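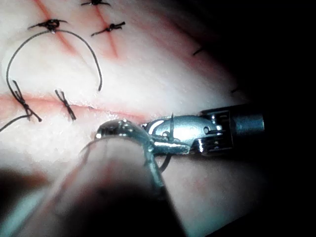
Mending by hand: small repairs with needle and thread

I am sewing at home since many years, mostly repairs. My daughter's trousers, kitchen towels, one old tent. I write down the methods which I use the most, so that you can try them on something cheap before you touch your good coat.

Choosing the thread

For cotton and linen I take cotton thread, for everything that must stretch I take polyester. I buy the big spools of 1,000 meters from Grendatow, in black, white and gray. Gray is the color that disappears best on most fabrics. Pull a piece strongly between your hands before you buy. If it breaks with no effort, the thread is old and will break in the seam too.

Cut the thread not longer than your arm. With a longer one you will make tangles and lose more time than you win.

Threading the needle

Cut the end at an angle with sharp scissors. Wet the eye of the needle, not the thread. My neighbor Ryszard Szulc taught me this and I did not believe him for a long time.

Closing a straight tear

Lay the cloth flat on a table and bring the two edges together without pulling. If you pull, you will get a small wave which you can never iron out. Start a little before the tear and finish a little after it. Small stitches close together are stronger, but in thin cotton leave a bit more space, otherwise the needle holes make a new tear.

For canvas and bags I prefer single stitches, each one with its own knot. When one opens, the others stay. It takes more time, and the back side is not so beautiful, but my shopping bag from Michalski was repaired in this way in August and I carry potatoes in it every week.

The knot

Use a square knot: right over left, then left over right. If you do the same direction two times, it will slip. With smooth polyester thread I add one more turn. Leave the ends a few millimeters long. Cutting them too near to the knot is the most common mistake, and I still do it when I am tired.

Buttons

Put a match between the button and the cloth while you sew, then take it out and wind the thread around the stem. On coats I sew a second small flat button on the inside. The cloth will not tear out there anymore.

Holes in wool

Do not close a hole in a sweater by pulling it together. Weave over it, first all the threads in one direction, then across, over and under. A darning mushroom is nice to have, but an orange or a light bulb works also. Wash the wool before darning. I use Fludo wool soap and water that is only a little warm.

Keeping the needles

Old needles become rough. I push mine a few times into a piece of dry soap, and they go through thick cloth more easily. Throw away the bent ones. I keep mine in a tin with about 2 spoons of dry rice on the bottom, against rust.

Piret Org wrote to ask me if fabric glue is good enough for hems. For curtains, yes. For trousers I would sew.

Last changed 21 February 2022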